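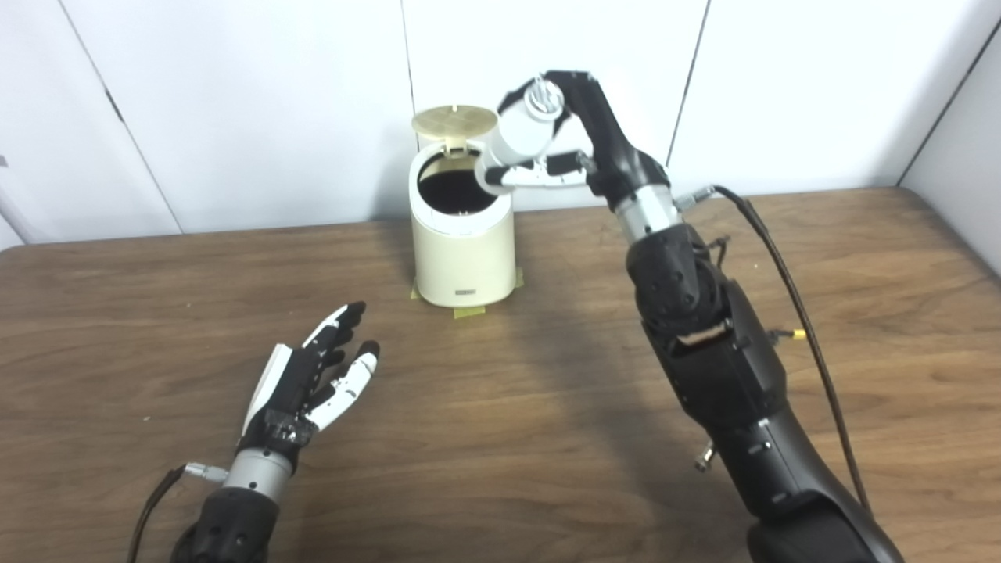
Fendstead Works Sports League
Progress report to the Navickas Fund, second quarter

The league ran three of its four planned events in the period. The swimming gala was put back to September while the pool at Clulbridge is retiled.

A total of 527 employees took part, from Groline, the bus depot and the two hospital sites. Groline won the track and field shield for the second year. Areeba Khokhar took the women's 1,500 meters and Natnael Derese the men's.

Spending to the end of June was $2,215, mostly track rental and first aid cover. The tug-of-war rope was replaced, and the old one went to the high school.

Volleyball entries were low -- three teams, against a target of six. Uliana Palamarchuk has moved the matches to Wednesday at 6 p.m. so that day-shift staff can play. Gun-woo Hyun will referee.

Still to do: book lanes for the gala, confirm timekeepers, and order medals. The next payment is requested on the usual terms.

Shona Nisbet
League Secretary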